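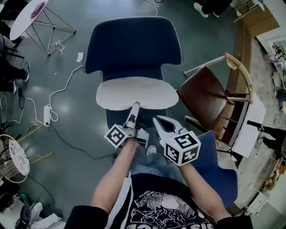

Stiranel news: the cushion weeks
21 July 2020

Those of you who have been reading since May will remember that I promised a proper update on Stiranel once we had moved past folding napkins, and I'm happy to say we have moved a long way past them. We are on chairs now. More exactly we are on seat cushions, the loose kind that slide forward when you stand up and that somebody in every household is forever pushing back into place. Getachew suggested them over lunch, half as a complaint about his own dining room, and by the end of the meal we had talked ourselves into it.

For the newer subscribers (welcome, and thank you for writing in!) a word on how we go about it. You don't write out instructions for a job like this. You pick up a pair of hand-held grippers, one in each hand, you sit or kneel in front of the chair, and you do the job yourself, with the gripper's fingers and not your own. The cube on each gripper has black and white patterns on its sides, and those let us work out afterward where each one was and which way it was turned. The arms at Tremblay then get to learn from what you did. It's a very old way of teaching, when you think of how most of us learned to knead bread or tie a shoe, and I still find it rather lovely to watch.

It is also much harder on the person than you would guess. Your own fingers know a hundred things about a cushion that a gripper doesn't. Bereket Seyoum, who has the steadiest hands of any of us, spent his first morning pinching the fabric far too hard and dragging the whole cushion sideways, and he was quite put out about it. What helped him was slowing down at the start, touching the front edge first with one finger and letting the other hand wait. You'll notice after a while that you stop reaching and begin to lean, with your whole back in it. We now ask everyone to do a few minutes of plain practice before we keep anything, and to get up and stretch more often than they think they need to.

We had set ourselves 100 good demonstrations of the cushion job and we reached that number on Friday, to a small round of applause and a very large tray of pastries from Sosina Gashaw's aunt. A good demonstration, for us, is one where the cushion ends up square on the seat, neither gripper lets go by accident, and the person didn't stop halfway to think. That last rule caused a fair bit of grumbling. Natnael felt that thinking ought to be allowed, and I have some sympathy, but a long pause in the middle teaches the arm to pause too, and then it hangs there over the chair looking as if it has forgotten why it came in.
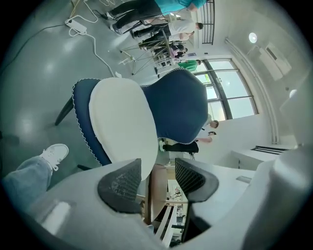 Fabric has been the real teacher this month. A hard object like a cup stays the shape it was when you took hold of it, and a cushion gives way wherever you press and bulges somewhere else, so the same push never has quite the same result. We were lucky in our chairs, I think. The navy one has a thin white scalloped trim around its backrest and the pale cushion on the seat has the same wavy edge, so there is a nice clear line to work toward from either side, and people soon began to use it without being told. The mesh-textured fingertips come in toward each other with only a narrow gap between them, and what you want is to bring just the rim of the cushion into that gap and leave the stuffing alone. Sosina got the knack of this before any of us and has been showing the others, very patiently, with a great deal of "no, smaller, smaller."

I should say something about the room as well, because several of you asked. We chose to work in a lived-in sort of place, with people coming and going and standing about to chat, cables on the floor and daylight pouring through the big window. Nisedness, who lent us the grippers, would have liked plain walls and a single chair, and for a first attempt that would surely be easier. But our hope has always been for something that can help in an ordinary house, and ordinary houses have feet in them. So we left the feet in. Getachew Gebremichael keeps a notebook of everything that changes from one session to the next – who sat where, which chair was turned, whether the blinds were up in the other room – and it has already saved us twice when the results looked odd and we wanted to know what had been different.

Now for the part I know you have been waiting for, which is how the arms are doing. Mixed, is the fair answer. Two arms at Tremblay have had a first round of learning from the early demonstrations, and on the navy chair they find the front edge of the cushion nicely and push it back with a good, even pressure. Squaring it up is another matter. They tend to stop once one corner is home and leave the other sticking out, and we think we know where that comes from. Looking back over our early recordings, a lot of us were finishing the left side, relaxing, and then giving the right side a hurried little nudge at the end. The arms learned the relaxing very well. So we'll be recording the second corner again, with more care this time, and I've asked that nobody lower their hands until the cushion is straight.

Chairs with other kinds of seat come after that. We have one with a brown leather seat that Bezawit Bogale is keen to try, and leather is slippery enough under a cushion that I expect we'll be back to the beginning for a day or two. She has also been talking to the people at Mukar about doing the same work by remote control, sitting at a desk and steering the arm directly. It has the advantage that you feel the arm's own limits as you go and can't ask it to do something its elbow won't allow. It is slower, though, and our one try at it left everybody tired and a bit cross. I would like to give it a fairer trial with a shorter task, maybe lifting a cushion off and setting it down again, before we make up our minds.

If you would like to come and have a go with the grippers yourself, we have room for four people at the next session and we would be very glad of new hands. Left-handers especially, please, as we are short of them. You don't need to know anything about robots. Wear something you can sit on the floor in, bring a pair of shoes you don't mind being seen in, and plan on staying for lunch. Write to Natnael Admasu at the usual address and he'll send you the directions, along with a question about whether you eat chickpeas.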